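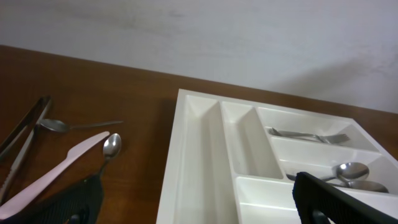
Storex adds cutlery sorting to its Tellia demonstration set

Trurkham, August 10, 2024

Storex has released the fourth part of Tellia, its collection of recorded demonstrations for training two-armed robots on household tasks. The new part covers a single job: moving loose cutlery from a tabletop into a divided tray. It contains 2719 episodes, all recorded at the company's site in Trurkham.

Each episode is driven by a human operator who moves both arms remotely. Joint positions, gripper opening and video are logged together. Wrist views are stored alongside an overhead view from head height, and all streams share one clock. Episodes in which the operator drops a piece and picks it up again are kept and labeled as recoveries. Episodes stopped by a hardware fault are removed.

The task was chosen for its thin parts. A knife lying flat on a table leaves very little for a two-finger gripper to close on, and a spoon handle can turn in the grasp when the bowl is heavy. Earlier parts of Tellia dealt mostly with cups, boxes and folded cloth, and models trained on them did poorly on flat metal objects in the company's own tests.

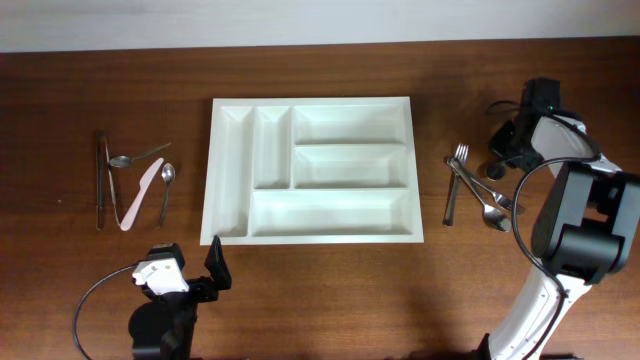

Tray and utensils on the work surface, with five pieces to the left of the tray and three to the right.

Starting layouts were drawn from a list of 21 patterns. The patterns set which side of the tray each piece begins on and whether pieces may touch or overlap. Operators place the cutlery by hand according to the pattern, with no fixed spacing, so that two episodes from the same pattern still differ by a few inches. Overlapping pieces account for more than 100 of the failed first grasps noted in the logs, and Storex has marked those time spans separately for groups that want to study them.

Sorting rules are simple. Pieces of one type go into the same compartment, and the compartment for each type is given in the episode's text instruction. The direction a handle points is not scored.
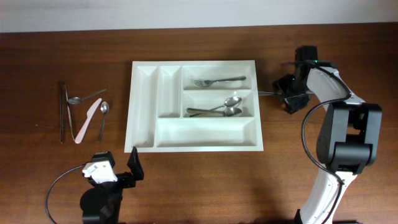

Labels are attached at the level of the single pick and place. Each one carries a start time, an end time, the arm used and the type of utensil. An earlier scheme with one label per episode was dropped in March after it proved too coarse for training on partial sequences.

The files are stored in the Sepp format, which Storex has used since the second part of the collection. Users with an existing Sepp reader need version 4 or later to load the new recovery labels. Older versions will open the files but skip those fields without a warning.

Storex said the next part will use the same table and arms with stacked plates. No release date has been set.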